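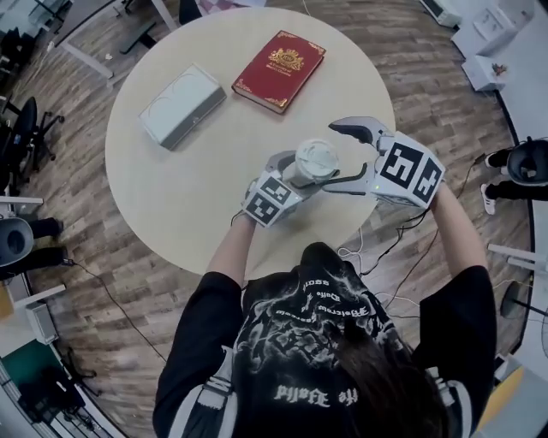
The cup task at the round table, with the left gripper closed on the cup and the right gripper open.

Notes on the November cable fault

This post records a fault that occurred at our Itthorpe workspace in November, the checks that followed, and the changes now in force. A shorter notice was sent to the partner group at Piltetdale shortly after the event. Several readers of this blog who work with hand-held grippers have asked for a fuller account, and I am grateful to Farzana Satti for allowing me to publish one.

The work concerned is part of Frade, our study of two-handed handling of light household objects. An operator holds one gripper in each hand and performs a short task at a table: taking a lidded paper cup, turning it, passing it from one side to the other, setting it down. The position of each gripper is worked out from the printed markers on its housing, and the opening of the jaws is reported over the cable. Both are written to the same file and later used to train the arm. By the time of the fault, the Frade collection held 3,365 recordings.

At 3:40 in the afternoon, during a handover trial, the right gripper stopped reporting its jaw opening. The operator received no warning. The indicator light stayed green, the jaws continued to open and close under the hand, and the recording software, Grokport, continued to write a value for every time step. The value was simply the last one it had received. The operator finished that trial and went on with the session in good faith.

The fault came to light the following morning, when the arm was run on a small model trained overnight with the new recordings included. On its third attempt the arm closed on a full cup well past the point at which it should have stopped. The lid came off and water went over the table and onto a power strip on the floor. The strip was switched off at the wall by the person standing nearest to it. There was no injury and no lasting damage to equipment, but I wish to be plain that water on a live power strip is a serious matter, and it has been recorded as a safety incident.

Our first assumption was that the model had been trained badly. Half a day was spent on that idea, which I regret, as the arm's log showed the closing command clearly enough. Ms. Satti then plotted the jaw opening for the right gripper across the previous day's session and found a flat line beginning in the middle of one trial and continuing to the end of the afternoon. In all, 125 recordings were affected. They have been removed from the collection and will be repeated.

The cause was a worn connector where the cable enters the right gripper. The operator's reach with that hand is longer in the handover task, and the cable lies across the floor, so each full reach pulled lightly on the plug. Over time the data pin lost contact while the power pin did not. The light on the housing shows power only. Most of us had come to read it as a sign that the device was working, and our own written instructions encouraged this by telling operators to "confirm the green light" before each session. That line was mine.

The following changes have been made.

Grokport now stops the recording and sounds a tone if no new jaw value arrives within 40 milliseconds. The previous behavior, repeating the last value, has been removed and cannot be turned back on from the settings page.

Before each session the operator opens and closes both grippers fully while a second person watches the values on the screen. The light is no longer part of the check.

Cables are clipped to the operator's belt with a loop of slack, so that a pull is taken by the clip. Two operators find the clip uncomfortable when seated, and a different one is on order.

Cups used in arm trials are to be empty unless the session lead has approved otherwise in writing. Power strips have been raised off the floor near the table.

Recordings made with the right gripper in the weeks before the fault have also been reviewed. Some brief dropouts were found, none longer than a fraction of a second, and those files have been kept with a note attached. Ms. Satti disagrees with keeping them. Her view is that a short gap at the moment of grasping may matter more than a long one elsewhere, and she has asked for a comparison with and without the noted files. It will be run once the repeated recordings are complete.

Groups using the same version of Grokport should check their files for long runs of identical jaw values, in particular where the hand is known to have been moving. The script we used is available on request through the contact page.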